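Filed under: Teaching / Robotics / Visit notes
3 comments · 9 shares

Handout 4: Notes to go with the Norenley visit

Please read these before the Thursday seminar. They cover the open day at the Norenley lab, what we were shown on the morning, and the ideas I would like you to be able to explain in your own words. If you missed the coach, you can still do the exercises at the end, though do try to borrow somebody's notes on the second demonstration.

I came home from this one buzzing. I have taken groups to plenty of labs where you look through a window at a machine doing the same thing over and over, and then there are biscuits. At Norenley they let us pick things up and get them wrong, and I think most of you learned more in the first half hour than I could have managed in two lectures with slides.

1. What the group works on

Clotilde Bailly gave the opening talk. Her group teaches robot arms to do small household and workshop jobs by collecting examples from people. A person holds a gripper in the hand, does the job, and the gripper records as they go. Later a program is trained on the recordings and the same kind of gripper is fitted to an arm.

Write down the two halves of that and keep them apart in your head:

Collection – a human moves the tool. No arm is needed.
Playback – an arm moves the tool, using what was learned.

Several of you mixed these up in the questions afterwards. When Clotilde said "the policy failed" she was talking about playback. When she said "a bad take" she meant collection.

The project they are on now is called Plotar. It has 2416 takes so far, and she was very open about how uneven they are. Some tasks have plenty of examples and some have hardly any. She put the list up on the wall and let us argue about which ones we would record next, which I loved.

2. First demonstration: folding a cloth

Akash Uniyal ran this one. He folded a tea towel with the hand-held gripper, slowly, then at his normal speed, then badly on purpose. The bad one was the most useful! He lifted the corner too high, the cloth swung, and the second grasp landed on a double layer.

Points to remember:

Start each take from a clear, repeatable position.
Keep the thing you are working on in view of the gripper's camera.
Pause very briefly before closing the fingers.
If you drop it, finish the take and mark it. Don't quietly start again.

The last one caused some discussion. Hanna Sobczak, who looks after the recordings, keeps the dropped ones in a folder of their own and uses some of them to show a model how a person recovers. Others get thrown out. She decides by watching them, and it takes ages.

3. Second demonstration: knowing where the hand is

I would like you to spend most of your revision time on this section. It will come up in the seminar.

A recording from the gripper is only useful if we also know how the gripper moved. Pictures alone give you what the camera saw. To drive an arm later you need position (where is it?) and orientation (which way is it pointing?), many times over, all the way through the take. Together these are called the pose.

Priit Petrauskas went through three ways of getting it. You can track features in the room from one picture to the next and work out your own movement from how they shift. You can add a motion sensor, which is quick but drifts. Or you can put up printed markers of known size and shape, which give you a firm reference whenever one is in view. Those are the black and white patterned squares you will have noticed. Most groups use a mixture.

He asked what makes a good room for the first method, and somebody at the back said "an empty one", which was a fair guess and is the wrong way round. A bare white wall gives the tracker almost nothing to hold on to. Table edges, pipes, light fittings, posters and corners all help. Moving things are a nuisance, and so are people walking about, though a decent tracker will cope with a few.
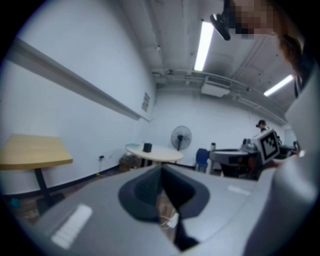 Does the marker have to be in view the whole time?

It only needs to come into view now and then. Between sightings the system relies on the other two methods, and each new sighting pulls the estimate back into line. The longer the gap, the more error builds up, so a take that never sees a marker needs checking by eye before it is used.

4. Your turn at the gripper

Quentin Hoarau set this up and was very patient with us. Each pair had a few goes at moving a cup on to a saucer. Look back at your own notes and see whether you wrote down any of the following:

Your first take was probably the slowest.
Most people twist the wrist further than they need to.
The person watching spots mistakes sooner than the person holding the tool.

Quentin's best tip was to do the job once with bare hands first – you find out which way you naturally approach the cup, and then the gripper feels much less strange.

5. Exercises for the seminar

a) A take lasts nine seconds and the tracker loses its place in the middle. Explain what could go wrong if the take is used anyway.

b) Plan a recording session for one simple kitchen job. Say where you would put the markers and why, and how you would vary the starting position.

c) Suppose you could add 315 new takes to Plotar. Would you spend them all on one job or spread them out? Half a page is plenty, and I'm not looking for one right answer.

d) (Harder.) All the takes come from a single room. What might happen to the robot in a different one?

Bring your answers on paper. For (b) a sketch is welcome, and it doesn't need to be pretty.

If you want to go back, there is another open day in June and Clotilde says small groups can bring a task of their own to try. Put your name on the sheet outside my door.

3 comments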